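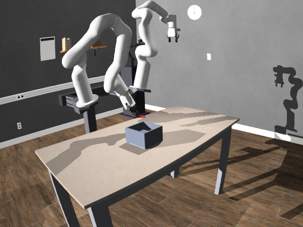

Category: Makers & Workshops

The shared workshop in Moynihan has finished the first stage of Bimero, a home-built pair of robot arms, and since February the members are testing it in simulation. The real bench is still under construction in the back room, so the program is tried first on a virtual one, with two white arms behind a table and an open box on the top.

The exercise is simple to explain. One arm must take a small red piece and bring it to the box, and the other arm must stay out of the way. 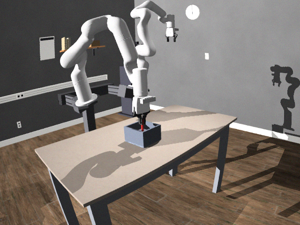
According to the workshop's newsletter, the group has made 1321 simulated runs until now. The most difficult part was the height of the wrist near the walls of the box, and 83 runs were spent only on this question. The control program was written by members in the evenings, on a computer given by the repair shop Druren.
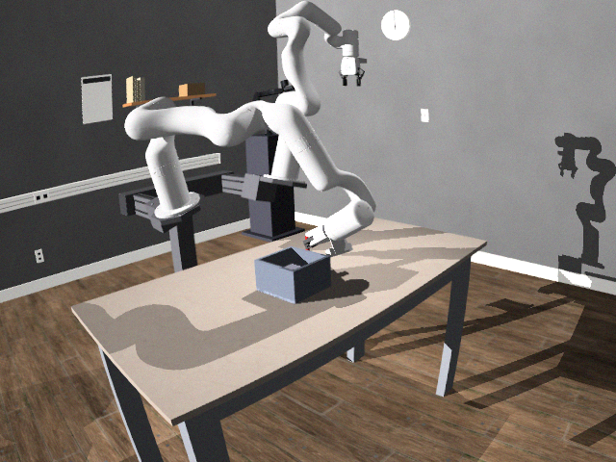
The next step is to fix the real arms on their supports. The metal parts were cut in Billgate and have already arrived, but the wiring is not ready. The group is also looking for a second power supply in good condition, and anyone who has one can leave a message at the workshop door or come after six in the evening.

83 shares | 2 comments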